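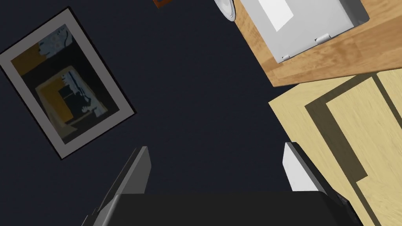

The robot did its first shift on a screen. On open day at the Rulden building, visitors came in past the coats and the coffee and were pointed to a row of chairs in front of a monitor, where a simulated arm was working its way through a simulated kitchen. The real arm was in the next room, behind a rope, and would be switched on later.

I had come from Gotport on the early bus, with a notebook and a bad attitude. I have been to a few of these. There is usually a sandwich.

The engineer who agreed to talk to me has worked on the project, which is called Hamdy, from the beginning. She asked to be left unnamed, on the grounds that her opinions are her own and her employer has a press office. We sat at the back, where we could hear the presentation without having to listen to it.

I asked why anyone should be impressed by a drawing of a kitchen.

"You shouldn't be," she said. "You should be impressed if what it learns in there carries over. The drawing is just cheap. If it drives into a wall in there, I press a key and start again. If it drives into a wall in here, I fill out a form."

How often does it drive into the wall?

"In there? All the time. That's what it's for."

The presenter had been using the word "understands" a good deal. The arm understands cabinets, he told the chairs. It understands shelves. I wrote it down each time until my neighbor began looking at my page. I asked the engineer whether she would use that word.

"No. I'd say it has a camera and a lot of practice. If you turn its view sideways, so the shelf runs uphill and the wall is at a slant, it can still often work out where its fingers are compared to the cabinet. That's hard, and I'm proud of it. But I don't think it knows what a cabinet is for. It doesn't eat."

She was easier to like than the presentation was.

The handout had its own way with numbers. It said that Hamdy had practiced in 800 simulated kitchens, and it said so in large type. I asked what made one kitchen different from the next.

"Fair question. Sometimes a lot, sometimes the wall changes color and somebody hangs a different picture up. We change the finish on the wood, we move things along the shelf, we change the light. A person would say it's the same kitchen redecorated. The software doesn't see it like that, which tells you something about the software."

So 800 is a generous count?

"It's a correct count," she said. Then, after a moment, "It's a generous count."

And how many real kitchens?

"Three. One of them is ours, in the next room."

The handout doesn't give that figure in any size of type.

We moved next door for the live part. The practice kitchen has a counter, a few cabinets, and a strip of tape on the floor. The task was to open a cabinet door, take out a plastic cup, and put it on the counter. The arm stood still for long enough that a child asked if it was broken. Then it reached out, slowly, and missed the handle. It backed off and got it on the second try. The door opened, the cup came out, and people clapped. I clapped too, a little, and was annoyed with myself.

The whole business took 197 seconds. I know because I timed it on my phone. I had also timed myself at home that morning, getting a cup out, and I won't print the result, as it would look like bragging.

"It's slow because we tell it to be slow," the engineer said when I showed her the phone. "There are kids here. It could go faster and I'd still want it slow. I'd also like it to get the handle first time, before you ask."

Why didn't it?

"I don't know yet. The handle is shinier than the ones it trained on. Or the door sticks. Or it's something I haven't thought of. I'll look at the logs tonight, and there's a decent chance I still won't know."

There was a question period. A man wanted to know when he could buy one for his mother, who has trouble with her hands. The presenter said the team was very excited about the home. The man asked again. The presenter said that a trial was planned for October, with partners in Gikalow, and that it would involve 2 arms. The man wrote this down. I watched him do it, and I thought he had been told less than he believed.

I brought it up with the engineer on the way out, by the coat rack. She had heard the exchange and didn't look happy about it.

"The trial isn't in homes," she said. "It's in a building with a kitchen that we've measured. He should have been told that. I went over and told him."

What did he say?

"He said thank you. He asked if his mother could come and see it. I said yes, so now I have to make sure she can."

I asked the question I ask at all of these, which is what the thing will be doing in five years. Most people in her line of work give me a speech. She put on her jacket and thought about it.

"Cups," she said. "Maybe plates. Pans are heavy and people keep them stacked, and then something slides. I'd be happy with cups, in a kitchen it hasn't seen, with nobody from the team standing next to it. If we had that, I'd take a long vacation."

And if you don't have it?

"Then I'll be back here with a rope and a strip of tape, and you can time it again."

The monitor in the front room was still running when I left. The chairs had been put away by then, and the simulated arm was back at its simulated cabinet. There was a sandwich, by the way. It was egg.

May 21, 2023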